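The Stiremura Goal Planner
Undated, spiral bound, 810 grams

You said you were going to do it. You said it in January, in front of people, possibly with a drink in your hand. The Stiremura is a planner for the part that comes afterward.

Each planner covers 20 weeks and holds 2 goals. Customers write in to ask for room for more. We've seen their old planners, and the answer is still 2.

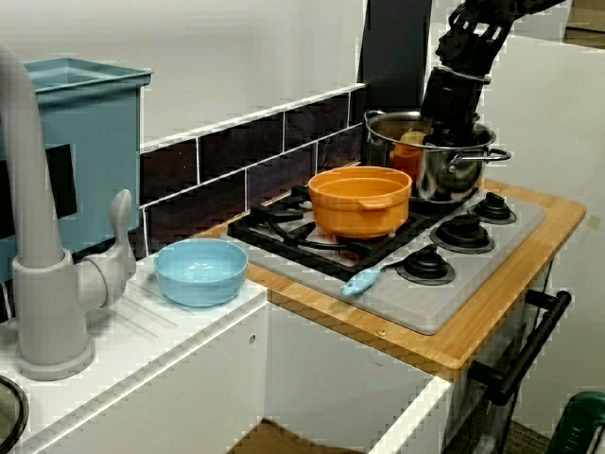

Every week gets a left page for what you intend and a right page for what happened. The right page has more lines, as excuses run long. At week 9 there is a fold-out check-in, written by career coach Precious Salazar, who asks the same question four ways until you quit dodging it.

The paper is thick enough for fountain pens and light crying. The cover wipes clean -- coffee, mostly. Refills are sold separately under the Dumlao name and fit the same spiral.

"I finished the certificate I'd been announcing for years. My sister has asked me to stop announcing that, too." -- Agnese Juška

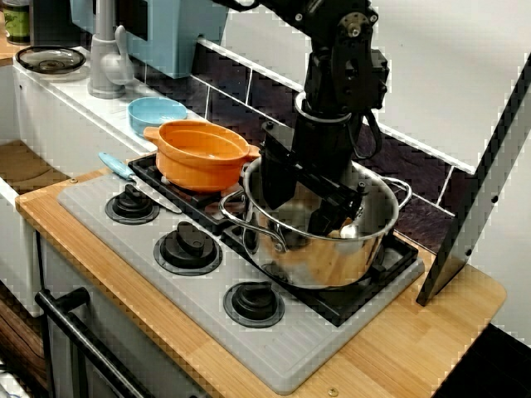
Can I start in the middle of the year?
The pages are undated, so start whenever you like. Week 1 is the week you write your name in it.

Ships flat in a plain box. Pen not included.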